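Unit 4: Leveling Curves and Save Systems
Course handout, Introduction to Role-Playing Game Design
Instructor: Mehrangiz Moradi

4.1 Experience thresholds

A leveling curve sets how much experience a character needs to reach each new level. In a linear curve the cost of every level is the same. In a geometric curve each level costs a fixed multiple of the one before it. Most console role-playing games of the 16-bit period used a table of hand-set values that approximates a geometric curve and flattens near the top.

Consider the practice project, Flovport. Level 2 requires 400 points. Level 3 requires a further 900. The ratio is 2.25, too steep to hold past the first few levels, and the table must be eased by hand after that point. Students who worked from the July version of the table should replace it.

4.2 Enemy yield

Yield is the experience granted per enemy defeated. If an enemy in the first area grants 10 points, the player needs 90 more defeats to go from level 2 to level 3. Three corrections are available: raise the yield, lower the threshold, or move the player to a richer area sooner. Kwan-ho Lam's reading in the course packet argues for the third.

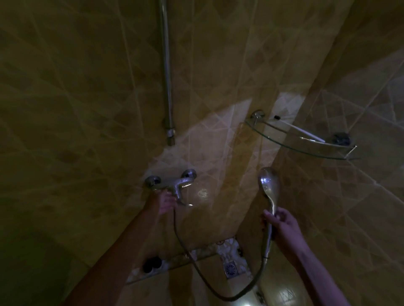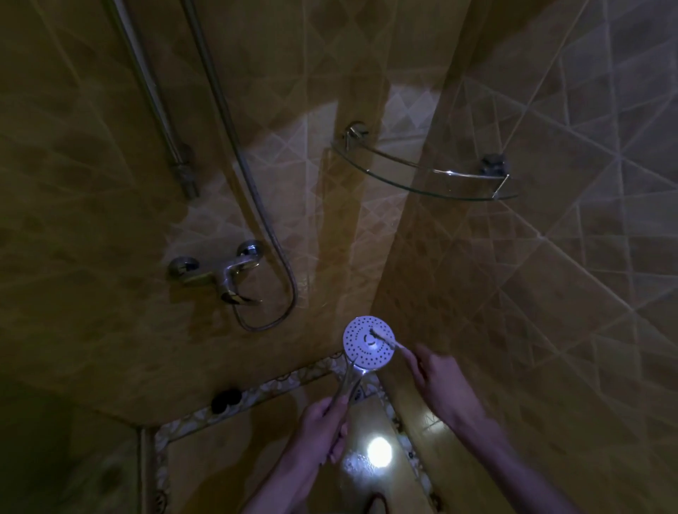 4.3 Save points and risk

A fixed save point divides the map into segments. The longer the segment, the more experience is at stake when the party is defeated. Segment length should be measured in fights, as walking time varies too much between players. Where the game allows saving anywhere, this pressure disappears and difficulty must come from the fights themselves.

Some games return a defeated party to the last save point with its experience kept and its money halved. Grinding is then safe, and the curve may be made steeper.

4.4 Exercises

1. Extend the Flovport table to level 10. State the ratio used at each step.
2. Mark the save points on the Tirnville map and give the segment lengths in fights.
3. Read Rugemalira, chapter 2, before the lab. Bring the spreadsheet from Unit 3.

Lab questions go to Nima Jalali.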